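# Merkum, l'atelier des petites choses bien rangées

Chez nous, tout finit dans un panier, et on y met beaucoup de soin !

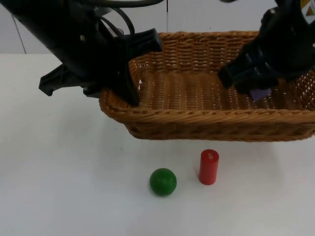
Araba Amegashie

Merkum est une petite école-atelier du rangement et du jeu libre. Nous recevons des enfants, leurs parents, des assistantes maternelles, des enseignants de maternelle, et de temps en temps des adultes qui viennent pour eux-mêmes et repartent en ayant trié leur boîte à couture. On nous demande souvent si c'est une école, une ludothèque ou un magasin. Un peu les deux premières, et le magasin pas du tout : nous ne vendons rien, à part le thé du jeudi (et encore, c'est à prix libre).

## D'où nous venons

L'idée est née dans une salle de classe où j'enseignais en moyenne section. J'avais une étagère pleine de bacs en plastique à couvercle, tous étiquetés, tous impeccables, et des enfants qui ne rangeaient rien. Un matin d'octobre, j'ai apporté un panier en osier de chez ma tante. Ouvert, peu profond, assez large pour qu'on voie le fond. En fin de matinée, les cubes étaient dedans ! Je ne vais pas prétendre que ça a marché tous les jours, mais j'ai commencé à regarder les contenants autrement, et je n'ai plus arrêté.

J'en ai parlé à Uwe Pfeiffer, vannier de son métier, qui réparait alors des malles et des berceaux dans l'atelier d'à côté. Il m'a expliqué la différence entre un fond serré et un fond ajouré, pourquoi une bordure torsadée tient mieux en main qu'un bord plat, pourquoi des parois légèrement évasées changent tout pour une petite main qui cherche un objet. Nous avons passé des soirées entières là-dessus. Oskari Saarela nous a rejoints ensuite avec ses objets en bois, et l'atelier a ouvert avec 3 tables, beaucoup d'enthousiasme et un chauffage capricieux.

## Ce que nous faisons

Nos séances durent une heure et demie. On arrive, on enlève ses chaussures, on choisit une table. Sur la table, un panier et quelques objets : une boule verte, un bloc lavande, parfois une bobine ou un anneau. Très peu de choses à la fois, c'est voulu. On les sort, on les fait rouler, on les empile, on les compare, puis on les remet. Les plus petits peuvent passer la séance entière à mettre dedans et à ressortir, et c'est merveilleux à regarder.

Avec les plus grands, on passe au tri. Par couleur d'abord, puis par forme, puis par une règle que l'enfant invente et que les autres doivent deviner. J'ai vu trier par « ce qui roule si on souffle dessus », par « ce que mon frère aurait envie de prendre », et une fois par ordre de gentillesse. La boule verte était arrivée première !

Pour les adultes, nous avons trois formules :

- **Le panier vide** : une matinée pour choisir ses contenants avant d'acheter quoi que ce soit. On vient avec ce qu'on a chez soi.
- **La table claire** : un atelier pour les professionnels de la petite enfance, autour de la préparation d'un plan de travail. Combien d'objets, quelle distance entre eux, quelle couleur sur quel fond.
- **Wukavel** : notre cycle long, sur un trimestre, où chaque participant compose sa propre collection et apprend à la faire tourner au fil des semaines.

(Le nom Wukavel vient d'un mot inventé par la fille d'Oskari pour désigner le bruit d'une boule qui roule dans un panier. Essayez de le dire à voix haute, elle avait raison.)

## Le goût de l'osier

On nous taquine parce que nous avons des paniers partout. C'est vrai, et j'assume ! L'osier a cette teinte de miel qui met en valeur presque toutes les couleurs. La lumière passe un peu entre les brins. Une boule posée dedans ne glisse pas comme sur du plastique, elle accroche, elle s'arrête, elle repart. Et puis ça s'entretient : un coup de brosse souple, un chiffon à peine humide, un séchage à l'air, loin du radiateur. Uwe reprend lui-même les brins cassés, et il anime deux fois par trimestre une séance de réparation où l'on peut apporter ses propres paniers fatigués.

Nos tables, elles, sont blanches. Nous avons longtemps hésité, Terence Tapley défendait le bois brut avec beaucoup de conviction, et nous avons même essayé les deux côte à côte pendant un hiver. Sur le blanc, une boule verte se voit tout de suite, son ombre aussi, et les enfants adorent les ombres. Terence s'est rallié. Il a gardé une table en bois pour la cuisine.

## La collection

Nous avons aujourd'hui 1 751 objets à l'inventaire, dont quelque 850 circulent en prêt chez les familles et dans les écoles du quartier. Oskari tient le registre à la main, dans de grands cahiers, avec un petit dessin en face de chaque ligne. Si vous empruntez une série, vous repartez avec son panier, et vous la gardez quatre semaines. Il manque parfois une pièce au retour. On nous la rapporte souvent des mois plus tard, retrouvée sous un canapé, et Oskari fait une croix au crayon vert dans la marge.

## L'équipe

**Araba Amegashie**, fondatrice. Séances enfants, formations et cette page.

**Uwe Pfeiffer**, vannerie, réparations, conseils pour choisir un panier.

**Oskari Saarela**, collection et prêt. Présent tous les après-midi.

**Terence Tapley**, cycle Wukavel et accueil des groupes scolaires.

**Roland Tunstall**, inscriptions et planning. C'est lui qui répond au téléphone, de préférence le matin.

## Venir nous voir

L'atelier se trouve passage Gezer, au fond de la cour, porte bleue. La sonnette est basse, à hauteur d'enfant. Le jeudi à partir de 16 h, c'est porte ouverte : pas d'inscription, on entre, on regarde, on touche à tout, on range (ou on essaie). Pour les séances et les formations, écrivez à Roland ou passez remplir une fiche sur place. Les poussettes restent sous l'auvent, et il y a un coin pour réchauffer les biberons.

Si vous avez chez vous un vieux panier dont vous ne savez plus quoi faire, apportez-le, même abîmé. Uwe y jettera un œil avec plaisir.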